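My Afternoon in a Kitchen That Doesn't Exist

I went to the Grumolby open day in March because my neighbor had a spare pass and because I'd been told there would be sandwiches. There were sandwiches. I mention it early so you know the organizers kept at least one promise.

Grumolby makes software for teaching robots to do chores. The building is out past Bolton Road in what used to be a carpet showroom, and it still has the carpet. You sign in on a tablet, get a sticker with your name spelled close enough, and are led to a row of folding chairs facing a very large screen. I had pictured machinery. What I got was a projector and a woman named Jessie Matheson with a headset mike and a clicker that worked every second press.

The program they were showing is called Zasten. It builds kitchens, 3,000 of them so far, and puts a robot arm in each one to practice. All of it happens inside a computer. Jessie explained that practicing this way is cheap and you can drop a jar as often as you like. I have been dropping jars for free for years and no one has ever offered me a salary.

She let us pick a kitchen by shouting out a number. A man behind me shouted 54, so 54 it was.
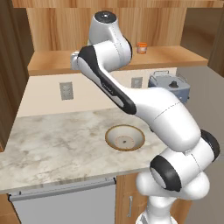 My first thought was that I would like to live there. Marble counters, wood on the wall, one jar on the shelf and no mail anywhere. My own kitchen has a drawer that hasn't closed since I moved in, and I asked Jessie if they ever simulate one of those. She said they were working on clutter. I offered to send pictures.

Then we got to the demonstration proper. The job was to take the jar down off the shelf and set it on the counter, and the arm was given 17 tries. It missed on the first one by a good hand's width. On the second it got hold of the jar and then seemed to forget why, a feeling I know well from walking into rooms. A little boy in the front row yelled "Left! Left!" for a while until his father told him it couldn't hear him.

It got better. By the end it was setting the jar down more gently than I do, and people clapped, me included. I'm still not sure who we were clapping for.

At question time somebody asked when he could buy one. Jessie said Grumolby doesn't sell arms, and that for the real hardware he'd want to talk to Gidey, two tables over by the coffee. The Gidey table had brochures and a bowl of mints. I took a brochure and 2 mints. The brochure has no prices in it, so I have drawn my own conclusions.

They're doing another open day in the fall, with a laundry room this time. I've put my name down. The egg salad was very good.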